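Bin liners: size, fit and storage

Measure the bin before buying liners. Take the distance around the rim and divide it by 2 to get the minimum flat width of the bag. A bag narrower than this will split at the side seam when stretched over the rim. For the height, add half the base width, plus 4 inches for the fold.

Small bedroom bins take a thin bag. Kitchen bins need a thicker one, especially for cans and bones. 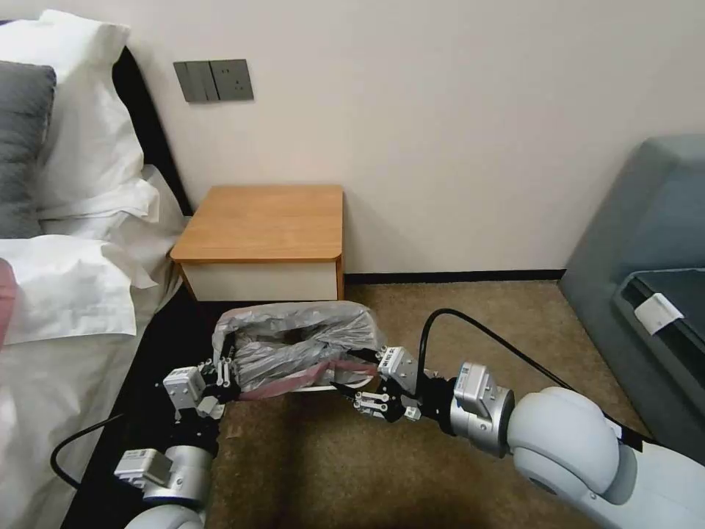
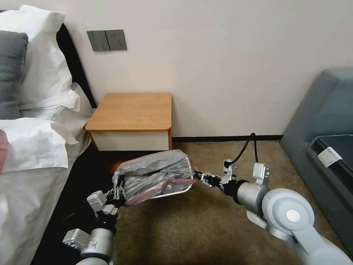
Push the bag down to the base and run a hand around the inside wall to let out trapped air. If the bag keeps lifting, drill one small hole in the side of a plastic bin, 2 inches above the base. Do not drill a bin used for wet waste.

Store spare liners flat, away from heaters. Rolls kept under a sink pick up damp and the layers stick together.

Wash the bin monthly with warm water and dish soap. Leave it upside down for 20 minutes, then wipe the rim dry before fitting a new liner.

Last updated: June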